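Our August visit to the Mernora open day

It was a 70 minute drive out to Mernora and we left later than we meant to, so by the time we'd found a park the first talk was well under way and we went straight to the tea urn instead. I'd been wanting to see the place for years (my old school bought its boards from them, and I must have wiped down every one) and I'm so glad we finally made the trip!

Nazmiye Kırmızıgül took our group through. She started us in the cutting bay, where the big sheets come in, and then along to the framing benches, where we were each allowed to push a corner piece onto a rail. Mine went on crooked and had to be tapped off again with a mallet. They send out 424 boards in a good week, which seemed an enormous number to me until I saw the stacks by the loading door.

After that we were let loose in the Mollano room, and that's where I could have stayed all afternoon. It's a bright, plain sort of room where boards are laid flat on tables and written on, wiped, and written on again, and the colour of what's left behind is looked at very seriously.
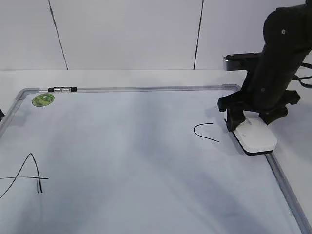
A big letter A in black marker, on a board with plenty of old smudges still showing.

I was quite taken with those cloudy grey streaks, having fought them with a damp rag for most of my working life. Nazmiye told us a board here might be wiped 1,000 times before they're happy to put it on the list, and that the cheap markers are always the worst offenders. My husband asked about methylated spirits and got a very long answer, which he enjoyed.

Lunch was in the old Nieto store next door, sausages and a good potato salad. Iñaki Cantero gave a short talk there on lettering by hand, with chalk first and then marker, and had us all draw our capitals larger than felt comfortable. My crossbars slope. I'm told they always have.

The shop had seconds at a decent price and we came home with a small Kedora board for the laundry door. Parking is free, but bring a jumper, as the cutting bay is freezing even at midday.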